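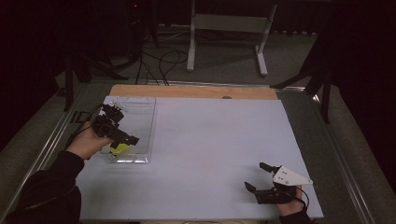
Clear bin on the left side of the board, wood top showing along the back.

Thread: Board on top of a work table, leave it loose or fix it down?

mossgate158
I put a big pale board over my wooden table to have a light surface for sorting small parts. The back strip of wood is still exposed, including the small round hole, and I like it that way. My question is whether to fix the board down. I also keep an open clear box on it, and when I drag the box the board wants to come along.

Tully_R
Double-sided tape at the corners. Mine has been down since August and hasn't moved. I used the Zostard tape, the thin one.

penfold
I wouldn't tape a table you like. The last stuff I used pulled the finish off when I lifted it. Get a roll of rubber shelf liner and cut it a little smaller than the board. Ramier sells it by the foot.

Tully_R
Never had that happen. Warm it with a hair dryer first and it peels right off.

penfold
Depends on the finish. On bare wood or oil it's going to leave something behind.

mossgate158
It's oiled, so I guess liner. Does it make the board sit uneven?

penfold
No. Two strips are enough, front and back. You don't need to cover the whole thing.

ksdell
Different opinion on the box. I gave up on clear ones for sorting because I kept knocking the edge. You can't see where the wall is against a light board. A strip of colored tape around the rim fixed it for me.

mossgate158
I like clear. I can tell from the side what's in there, and if something yellow is in the bottom I spot it right away. Might try the tape on just the long side.

Tully_R
That hole in the wood — do you run cords through it? I see cords going every which way on the carpet.

mossgate158
Not yet. The plugs are too fat for it. Floor cords are the next job, after the liner.

ksdell
Hook and loop ties, about 5 of them, and run everything along one leg of the table. Skip the zip ties, you'll be cutting them off in a month.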